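Tultby Household Help — Laundry and Linen

Folding dark T-shirts without wrecking the print?

Posted by Cesten, 2020-12-17

Hi all, hoping someone can sort me out. I've got a pile of navy T-shirts, most with a big rubbery white print on the front, and whatever I do they come out of the drawer looking like I've slept in them. I don't own an ironing board (no room for one) so I fold on whatever flat thing is nearest. Two of the prints have started cracking along the fold line and I'm gutted, one was my favourite!

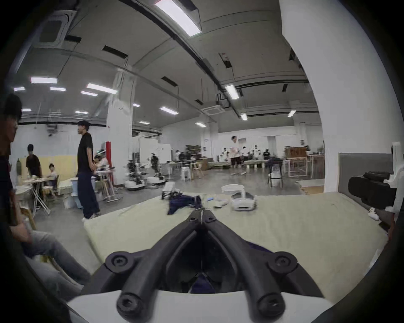 Drawer space is my other problem, it's only 28 cm deep. I've tried folding on a table with a big pale mat over it, and I do like that the navy shows up so well against the light colour. But you can see how it goes with me, the thing ends up in a crumpled heap with a headset and a controller sharing the mat, and I lose patience. Should I be clearing the whole surface first? And is it print side in or print side out?

Esteban

Print side out, always. And yes, clear the table, you can't fold on half a table.

Flullgate Mum

Ooh, I can help with this one, I must have folded 1000 of these over the years (big family, everybody lives in T-shirts). Don't start with the folding, start with the smoothing. Lay it face down, give the hem a gentle tug, then run your hands from the middle out to the sides. It takes 15 seconds and it does more than any clever fold off the internet — I've tried most of them.

A bed is fine too if your table's busy, I do mine on the bed with the radio on.

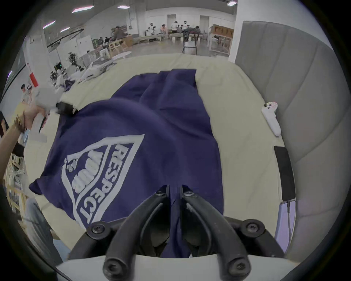

Navy tee with a RESPECT YOUR print, still bunched at the top and waiting to be smoothed.

With a wide print like that you want your folds to land either side of it if you possibly can. So bring the sides in only as far as the edge of the print, tuck the sleeves back, then fold up from the bottom in thirds, nice and loose. If the print's too wide for your drawer, roll it with the print on the outside. Mine have been rolled since November and I haven't had a new crack yet!

I don't agree that you need the whole table, by the way. Enough room for the shirt and your elbows will do. Oh, and wash them inside out on a cool wash, and keep them out of the tumble dryer — I think that's what did for my son's.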